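Moving the backups off the old mail host
8/31/24

The Dudano box had been doing two jobs for too long: mail and nightly backups. Both ran from the same disk pool, and the backup window had grown until it overlapped the morning mail rush. I split them last week. Notes follow, mostly for my own use.

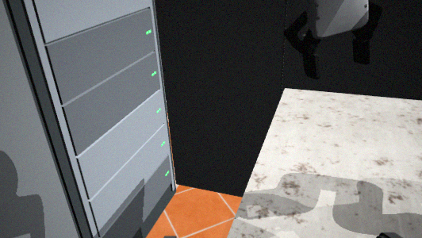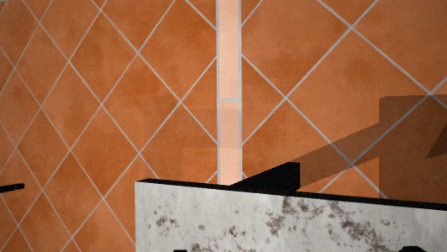
A reader in Ilavdale wrote in after the first draft went up and asked why I kept full copies at all, when incrementals restore fine. They do, up to a point. My chain had reached 32 links, and a restore has to read every one of them in order. One bad link and everything after it is gone. I now take a full copy on the first of the month and keep 28 days of incrementals behind it.

Transfer settings: the link to the second site at Hendau is shared, so the job is capped at 20 megabits. The first full copy took most of a night. Later runs finish before the mail queue gets busy.

Compression is set low. Higher levels saved very little space on this data (mostly scanned PDFs and old mailboxes) and doubled the CPU time.

Restore test: I pulled about 100 files at random and compared checksums against the originals. Two did not match. Both were log files that had been written to during the copy, so logs are now excluded and handled by a separate job.

Still open: key rotation, and the Lahlou archive, which has file names in an encoding the new tool rejects. I plan to rename those in October.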